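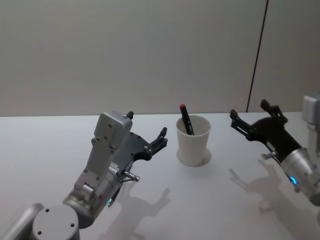 4.3 Does a cup keep a marker on the table?

The claim we set out to test is a modest one, and it is repeated so often in guides to running shared workrooms that few people seem to have checked it. If a room gives its markers a fixed container, the claim goes, people will put the markers back, and the room will stop losing them. The container need not be special. A paper cup is usually said to do as well as a bought pen holder, and in the rooms we visited paper cups were by far the more common choice.

We doubt the claim in its strong form. Our data give it some support, less than its supporters would like, and part of that support comes from how returns have been counted.

The cups in our study were plain. In most rooms the arrangement was the one in Figure 3: a white paper cup standing on a white table, a single black marker with a red cap leaning inside it, the capped end sticking out above the rim. We used one marker to a cup in the main trial for a practical reason. With several pens in a cup, an observer can't easily tell which one was taken and which was put back, and the earlier work we looked at appears to have skated over this.

Figure 3. Paper cup holding one black marker with a red cap.

Hong's workroom survey is the source most often cited for the strong claim. It reports that rooms with containers lost fewer pens than rooms without them. We have no quarrel with the raw finding. The trouble is that the rooms chose for themselves. A room whose users care enough to set out a cup is probably a room whose users already put things away, and the survey has no way of telling the effect of the cup from the effect of the people. Hong mentions this in passing and then writes the closing pages as if it had been dealt with.

To get around the problem we assigned the cups ourselves. Of the 40 shared rooms on the Millville site, half were given a cup and a marker, and half were given a marker laid on the table in the same spot. Users were told only that supplies were being restocked. Markers that went missing were replaced every Monday from a stock of 400, all of one model. Observers visited on a fixed round and wrote down where the marker was, whether the cap was on, and whether the cup was standing, tipped or gone. We logged 826 uses in which the marker was picked up and its next resting place could be confirmed.

What counts as a return?

This is where the numbers begin to depend on the person doing the counting. In the rooms with cups, it seems natural to count a return when the marker goes back into the cup. In the rooms without cups there is no such place, so a return has to mean something looser, such as the marker being left on the table. Compare the two directly and the cup does badly, as a marker dropped next to the cup is scored as a failure in one kind of room and as a success in the other. The survey method used at Kerkholm goes wrong in the opposite direction. It counts any marker found in its container at the end of the day, whatever happened to it in between, and it counts a marker in a room without a container only if it lies inside a taped square. People don't see a taped square as a home for a pen. We tried one in a pilot room and most users set their coffee on it.

We settled on a plain rule that could be used in both sets of rooms. A marker was returned if it was on the table, capped, within 30 minutes of the end of use. Whether it was in the cup was recorded separately.

On that rule the rooms with cups did better, by a small margin. The gap was widest in the first two weeks and shrank after that. By February it was too small for us to say with any confidence that it was there. A reader who wants to believe in the cup can point to the early weeks. We would point to the later ones, because a room has to run for longer than two weeks.

The cup did have one clear effect, on caps. Markers in the rooms with cups were more often found with the cap on, and this difference lasted through the whole trial. We hadn't predicted it, so it should be treated with care. One account is that a person who puts a marker into a cup has already stopped to think about the marker for a moment, and the cap gets pushed on in that moment. Another is that an uncapped marker in a cup is easy for the next person to notice, who then fixes it. Our visits were too far apart to separate these. It may also be that the red cap helped, by standing out against the black barrel and the white cup, and that a marker with a black cap would have shown nothing of the kind. We used one model throughout and can't rule this out.

Cup up or cap up

A smaller matter, but one that takes up a surprising share of the advice in print, is which way the marker should stand. The advice is divided. Some guides want the cap at the top so that users can see the color and grip the pen by its cap. Others want the cap at the bottom so that the ink runs toward the tip. The second group states its case as a fact about ink, and we found no test behind it in any guide we read. We started each marker cap up and then left people alone. Most put it back cap up. Some did not, and we saw no difference in how long those markers went on writing, though the trial was not built to detect one and we mention it only because the opposite is so often asserted.

What we did see is that cap up has a cost. A person in a hurry lifts the marker by the cap, the cap comes off in the hand, and the barrel drops back into the cup with its tip bare. Observers wrote this down often enough that we went back and added a code for it. None of the guides mention it.

Is a paper cup good enough?

Guides that favor bought holders say a paper cup is too light and will tip over. The objection is reasonable on its face. A paper cup is narrower at the bottom than at the top, and a marker leans against the rim and puts its weight to one side. We expected trouble and found rather little. Cups tipped, but mostly when something else was being moved across the table, and a heavier holder might well have gone over too. We never ran the two side by side in the main trial, so the comparison is a guess. The Andier holders, which the site had bought in an earlier year, were in use in too few rooms to be of any help, and in several of those rooms they had been filled with paper clips.

The more serious weakness of the paper cup is that it is a cup. People drink from cups. In the rooms nearest the kitchen, cups vanished faster than markers did, and the marker was then found lying on the bare table. A few cups came back with coffee in the bottom. One was thrown away with the marker still in it, and this was the only loss in the whole trial that we can pin on the container itself. We suspect there were others. A marker that leaves the room inside a trash bag looks, in our log, exactly like a marker that leaves the room in a coat pocket.

Seon-mi Sung, who coded the visits, raised a further point that we have not been able to answer. A cup with one marker in it looks like a supply set out for use. A marker lying on a table looks like something a person has forgotten. Users may have picked up the second kind less often, or carried it off to find its owner, and either habit would change the return rate without telling us anything about tidiness. Our log has the pickups but not the reasons for them. Short interviews at the door might have helped. They would also have told people what we were watching.

How far this goes

The trial took place at a single site, with one model of marker and one sort of cup, and the rooms were used by people who mostly knew each other. We would not expect the same figures in a school or a library. The number of markers per cup is a larger gap. In ordinary use cups fill up with dried-out pens, pencils and odd bits of wire, and a full cup may well draw more of the same. Our cups were reset every week and never had the chance. It follows that even the modest early benefit we report was measured under kinder conditions than most rooms would offer.

For now, we see no harm in setting out a paper cup, and it costs next to nothing. Rooms that want fewer dried-out markers may gain something from it. Rooms that want fewer missing ones should wait for better evidence than Hong's or ours. The full coding sheet, with the added entry for caps that came off in the hand, is given in the appendix.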